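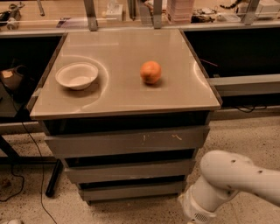 Chapter 5
Storage and Shelf Life of Fresh Fruit

Chapter Outline
Fruit After Harvest
Respiration and Heat
Ethylene and Ripening
Water Loss and Humidity
Chilling Injury
Storage in Shops and Homes
Case Study: The Hurndale Packing House

Learning Objectives
After completing this chapter, students should be able to:
Explain why harvested fruit continues to change during storage.
Distinguish between fruits that ripen after picking and fruits that do not.
Describe the effects of temperature, humidity, and air movement on the quality of stored fruit.
Recognize the signs of chilling injury and common forms of decay.
Recommend suitable storage conditions for a mixed delivery of fruit.

Key Terms
respiration, ethylene, climacteric fruit, non-climacteric fruit, relative humidity, transpiration, chilling injury, field heat, stock rotation

Introduction

Chapter 4 followed fruit from the flower to the day of picking. The present chapter takes up the period between picking and eating, which may last a few hours in the case of a ripe fig or several months in the case of a storage apple. Losses during this period are a concern to growers, shippers, grocers, and households alike. A grower who has managed soil, water, and pests with great care can still lose a large part of the crop in a warm shed.

A harvested fruit is a living organ. Once it is separated from the plant it receives no more water or sugar, but its cells continue to function. They take in oxygen, break down stored sugars and acids, and release carbon dioxide, water, and heat. The rate of this process, called respiration, is closely tied to how long the fruit will keep. Strawberries respire quickly and spoil within days under ordinary conditions. Citrus fruits respire slowly and are protected by a thick, oily peel, so an orange may remain in good condition on a kitchen counter for a week or longer.

Temperature has the greatest influence on respiration. Within the range at which fruit is usually handled, warmer fruit respires faster, ages sooner, and offers better conditions for the growth of molds. For this reason commercial handlers try to remove field heat, the warmth that fruit carries from the orchard, as soon as possible after picking. The main methods are forced air, cold water, and room cooling. They are compared in Section 5.2.

Fruits differ in what happens to them after harvest. Climacteric fruits, including bananas, pears, peaches, and tomatoes, pass through a marked rise in respiration as they ripen and can complete that change off the plant. Non-climacteric fruits, including oranges, lemons, grapes, and cherries, show no such rise. They do not become noticeably sweeter once picked and must be harvested at eating quality. Students often assume that a green patch on an orange means the fruit is unripe. Peel color in citrus depends largely on night temperatures before harvest, and it is a poor guide to the flavor of the flesh.

Ethylene, a gas produced by many fruits, sets off ripening in climacteric species and can speed aging in others. Its effects make it unwise to store all kinds of produce together. Apples and ripe bananas release enough ethylene to yellow leafy greens and to soften kiwifruit held in the same closed space. Section 5.3 provides a table of producers and sensitive crops.

Water loss is the third major subject of the chapter. Fresh fruit consists mostly of water, and even a small loss can cause shriveling and a dull surface. High relative humidity slows the loss but may encourage decay if moisture condenses on the skin. Packaging, stacking, and air movement must therefore be considered together.

Case Study: The Hurndale Packing House

The Hurndale packing house receives oranges and mandarins from growers in the surrounding valley between November and April. In one season, its manager, Urmila Sachdeva, recorded an unusual number of complaints about blue mold from buyers in the town of Musov. A review of the records examined 2296 cartons shipped during January. Decay was concentrated in fruit that had been held over in the receiving bay before washing, where it was handled twice and stacked in deep bins.

Roxana Paucar, the plant pathologist engaged for the review, found small wounds in the peel of many affected fruits. Blue mold enters citrus chiefly through such injuries. She recommended shallower bins, padding at the drop points on the grading line, and a limit of 20 hours between delivery and washing. The cold room settings were left unchanged. The full report, with carton counts and a plan of the grading line, is reproduced at the end of Section 5.6.

Before You Read

Consider the following points and record brief answers in your notebook. You will return to them in the chapter review.
Where is fruit kept in your home, and does the location change with the season?
Which fruits have you seen shrivel, and which have you seen grow mold?
Why might a grocer refuse to display bananas beside kiwifruit?

5.1 Fruit After Harvest

The useful life of a fruit may be divided into growth, maturation, ripening, and senescence. These stages overlap, and the boundaries between them are drawn differently for different crops. Maturation refers to the point at which a fruit has developed far enough to be harvested with acceptable results. Ripening refers to the changes in color, texture, aroma, and taste that make it ready to eat. Senescence is the final stage, during which cell walls weaken and the tissue loses its resistance to disease.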